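# How does the colour get onto marbled paper?

If you have ever opened the front cover of a very old book and found swirls inside, all blue and red and cream like a melted ice lolly, then you have met marbled paper. It is one of my favourite things in the whole world, and I have been making it (and making a mess with it) for 21 years, so do get comfortable, as I may go on a bit.

My name is Lucyna Makowska and I teach paper crafts in Bridbridge. The question children ask me more than any other is "Did you paint that?" And the answer is no, or at least not in the way you might think. The pattern is made on top of a tray of liquid. The paper only comes along at the very end and picks it up.

## Paint that floats

Try dropping ordinary poster paint into a bowl of water. It sinks, doesn't it? It drifts down in lovely little clouds and makes the water go a muddy sort of brown, and there is no getting it back again.

So a marbler needs two tricks. The first trick is to make the water thicker. People have used all sorts of things for this over the years, and one of the best is a powder made from seaweed, called carrageenan. You might have eaten some! It goes into some ice creams and chocolate milks to make them smooth. When you whisk it into water and leave it overnight, the water turns slippery and a bit gloopy, like very runny jelly. Marblers call this gloopy water "size", which I know is a silly name when it has nothing to do with how big anything is.

The second trick is to help the paint spread out. Water has something called surface tension. The tiny bits of water at the top all cling to one another, and together they behave a little like a stretchy skin. You may have seen a pond skater standing on a pond without getting its tummy wet, and that is surface tension holding it up. Marblers mix a drop or two of something into their paint that lets it push outwards across this skin. Long ago it was ox gall, a liquid from inside a cow (yes, really, and it smells just as you'd expect). My class uses a different sort that comes in a bottle and smells of very little at all.
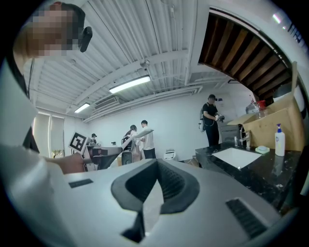
When a drop of that paint lands on the size, it opens into a circle. Then you drop a second colour in the middle of the first, and the first colour gets squeezed out into a ring. Add another drop inside that, and another, and soon you have something like a target, or a slice through a tree trunk. The colours hardly mix with each other at all. They just shuffle up to make room, the way you and your cousins do when one more person wants to sit on the sofa.

## Making the swirls

Now you may leave your circles as they are, and they do look rather like pebbles on a beach. The Turkish name for this kind of marbling is *ebru*, and pebbly patterns are some of the oldest ones. But most people can't resist having a poke!

A thin stick pulled slowly through the circles drags the colours along with it into points and curls. If you pull it up and down the whole tray, in lines, you get long wavy stripes. And if you then take a comb and draw it across those stripes, each tooth makes its own little peak, so you finish up with rows and rows of feathery shapes. There is one called nonpareil (say "non-puh-RELL") that takes a very fine comb and a steady hand. I was dreadful at it to begin with. My lines wandered all over the place, and I had to learn to breathe out slowly while I pulled.

You can make a comb out of a strip of thick card and some cocktail sticks. Tape the sticks down with their points poking out, all the same distance apart, and ask a grown-up to check the tape.

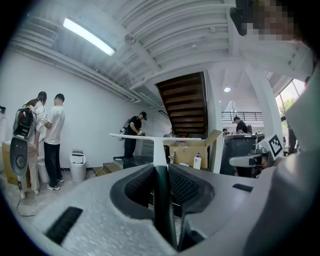 ## Catching the pattern

Paper by itself is not very good at holding on to the paint. If you use a plain sheet, a lot of your beautiful pattern may slide off when you rinse it, and I have seen some very long faces over that. So before anything else, marblers wipe the paper with a liquid called alum and let it dry. Alum acts as a sort of helper that grips the paper on one side and the paint on the other. Dyers use it on wool for the same reason.

Then comes the bit where everybody goes quiet. You hold two opposite corners of the sheet, let the middle sag down to touch the size first, and lower the rest gently to each side. Going slowly lets the air escape. A trapped bubble leaves a bare white spot, and I'm afraid there's no mending it afterwards.

Count to 3, lift the sheet up by one edge, rinse it, and hang it on a line. The paint has left the tray and moved to the paper, and the tray is nearly clear again. That means every marbled sheet is the only one of its kind. You can use the same colours and the same comb and try ever so hard to copy it - and the next one will still come out a little different.

## A quick one to try at home

Shaving foam works very well if you have no seaweed powder in the cupboard (I don't suppose you do).

1. Spread a layer of plain white shaving foam on a baking tray and smooth it flat with a ruler.
2. Dot on 6 or so drops of food colouring.
3. Drag a cocktail stick through the dots until you like what you see.
4. Press a piece of card gently on top, then peel it away.
5. Scrape off the foam with the ruler.

The card will look hopeless until you scrape it, so don't give up early! Wear an apron, keep the foam well away from your eyes and mouth, and remember that food colouring stays on fingers for a day or two. Mine are green as I write this.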